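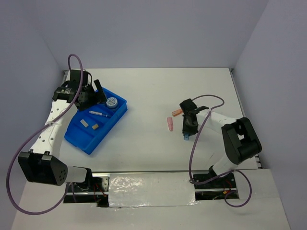
4. Recording a session and running the retry-labelling method

Okay, if you've made it through section 3 your two arms are homed, the follower software is talking to both of them, and you're ready to collect something worth training on. This is the part I like best! I'm going to take you through it the way I do it myself on the Allton bench, which means a bit of rambling between the steps.

Quick recap of what we're after. The Pelura method doesn't throw out the episodes where the gripper fumbles. We keep them, mark the moment the fumble starts, and let the policy learn from the recovery that follows. Our set for the sorting task came to 2,363 episodes, and 53 of those were set aside for evaluation before anybody trained a thing. Please do the same with yours, and do it early (I didn't on my first go, and had to bin a whole afternoon's training run).

4.1 Laying out the table

1. Put the blue tray in the left half of the workspace, on an angle. I don't measure the angle. A little variety is good for the policy, so nudge it between episodes.

2. Load the tray. I like a mix of shapes: the round jar with the white lid in the upper compartment with the blue-capped stick just below it, and the two tan blocks down in the lower one.

3. Leave a couple of small things out on the open white surface. The little pink cylinder goes on its end near the middle, and the orange piece sits close to where the right gripper will come down. Standing the pink one up makes it a harder grasp, and we want hard grasps, they're where the recoveries come from!

4. Check the cables. Each arm trails a thick purple one, and both need a nice generous loop over the gripper with enough slack to sweep out to the side. Run each arm slowly to full reach and watch the loop the whole way.

CAUTION: If a cable goes tight at full reach, stop and re-route it. Don't be tempted to tug it while the motors are powered. Keep your fingers away from the exposed wiring by the bases too.

Note: The strip of foil tape on the front rail between the two bases stays put. If yours lifts at a corner, press it flat with the arms powered down.

4.2 Recording

5. Start the recorder in Piras and pick the two-arm profile. Give the session a name you'll recognise in a month. Mine are all named after the colour of the tray, which was a terrible idea once we had more than one colour.

6. Bring both arms to the ready pose and hold for 2 seconds. The recorder uses that still stretch to line up the joint readings with the video.

7. Run the task. If you fumble a grasp, keep going. Back off, reopen the gripper and try again at your normal speed. Slowing right down to be careful gives you recoveries that don't look like anything the policy will do on its own.

8. Return to the ready pose and stop the recorder.

Note: I cap it at 7 retries per episode. Past that I'm usually cranky and my driving gets sloppy, so I end the episode and reset the table.

4.3 Marking the fumbles

9. Open the session in Astero and scrub along the gripper trace. A missed grasp shows up as the fingers closing further than the object should allow.

10. Drop a marker at the start of the closing motion, before the miss itself. Serena Colombo and I argued over this for most of September. She wanted the marker at the miss, I wanted it earlier, and we ended up training both ways. The earlier marker recovered better on the small objects. On the jar we couldn't see any difference between the two, and I still don't have a good explanation for that.

11. Save, then run the checker. It'll complain about any marker sitting inside the still stretch from step 6. Those are nearly always a slip of the mouse, so delete them and run it again.

CAUTION: The checker overwrites the marker file. Make a copy first if you've got hand edits in there you care about.

Once the checker comes back clean, copy the session folder over to the training machine and carry on to section 5, where we set the retry weighting.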